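From: Matúš Bednárik
To: Burkolden Allotments and Gardens list
Subject: Re: [burkolden-gardens] Coffee grounds, slugs and the March bulk order

Fedir Derkach wrote:

> Dear all,
>
> Following the talk at Ernisby I'd like us to go in together on the
> Skastix pellets. They're pressed from spent coffee grounds and you put
> a ring of them round each plant. The chap giving the talk said he'd
> lost 70 lettuces the year before and 12 the year after, same beds. The
> caffeine stops the slugs and the grounds feed the soil, so you get two
> jobs done for the price of one.
>
> If we order 24 tubs we get the trade rate. I need names by Friday.
> I'd also suggest that everybody starts saving their own grounds, as
> the soil on the lower plots is poor and this is free nitrogen.
>
> Fedir

Fedir, thanks for going to the talk, which is more than I did. Put me down as a no for now, and let me say why before the rest of the list gets its purses out.

First, the lettuces. One man, one garden, two different summers. What was the weather like the second year? I lost almost nothing the year we had that long dry spring, and all I'd put round my plants was a bit of string to mark the rows. If he had ringed half the bed and left the other half bare in the same season I'd be more interested. Did anyone ask him? And was he selling the tubs at the back of the hall afterwards?

Second, the caffeine. I don't doubt that a strong enough dose upsets a slug. My doubt is over how much is left once the grounds have been through hot water, which is the whole point of making coffee. What's in the pellet is whatever the water didn't take. It may be enough. I'd like to see a figure on the tub, and when I looked at the one in the Rallis garden shop there wasn't one, only a drawing of a slug looking sorry for itself.

If there is enough caffeine in there to bother a slug, then I'd want to know what it does to worms and to seedlings. You can't have it strong on one page of the leaflet and gentle on the next. I tried a thick layer of fresh grounds over a row of carrots a few years back. It dried to a crust, the rain ran off it, and the carrots came up thin and late, with a bare patch at one end. One row proves nothing either, before somebody says so, but it has made me careful.
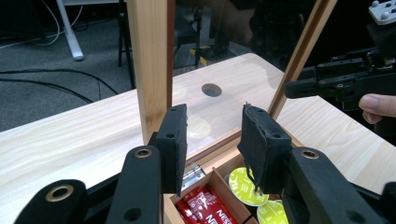

4 min read

On saving our own, I've no quarrel with the idea, only with the sums. A household that drinks a lot of proper filter coffee will fill a small bucket in good time. Plenty of us don't. Instant leaves nothing behind to put on a bed, and if you use capsules you have to cut each one open and scrape it out for a spoonful. I can see people doing that for a week. The lower plots need barrowloads.

As for free nitrogen, there is some in grounds, but it isn't sitting there ready for the plants. It has to rot down first, and while that goes on the soil can end up shorter than when you started. Put it through the heap with leaves and torn-up cardboard and I'm all for it. My own heap gets everything from the kitchen and I've never once weighed what was coffee and what wasn't.

What does work on slugs, in my experience, is dull. Go out after dark with a torch and a pot. Water in the morning. Grow lettuces on in trays until they are big enough to lose a leaf. Lift the old boards by the path and see what's living under them — I did mine last night and wished I'd had a bigger pot.

If people still want to try the pellets, could we buy one tub and do it fairly? I've got a bed on plot 49 that gets eaten every year without fail. I'll plant it all on the same day with the same lettuce, Fedir can ring every other plant, and we leave the rest alone. Anyone walking past can look at it. If the ringed ones come through and the others don't, I'll pay for my share of the big order and say so on this list.

What I don't want is 24 tubs in the shed on the strength of one talk. We've still got the copper tape from last time — it's behind the mower, if anyone wants it.

One practical question, Fedir. Does the trade rate really end on Friday, or is that just when you'd like the names?

Matúš
Plot 49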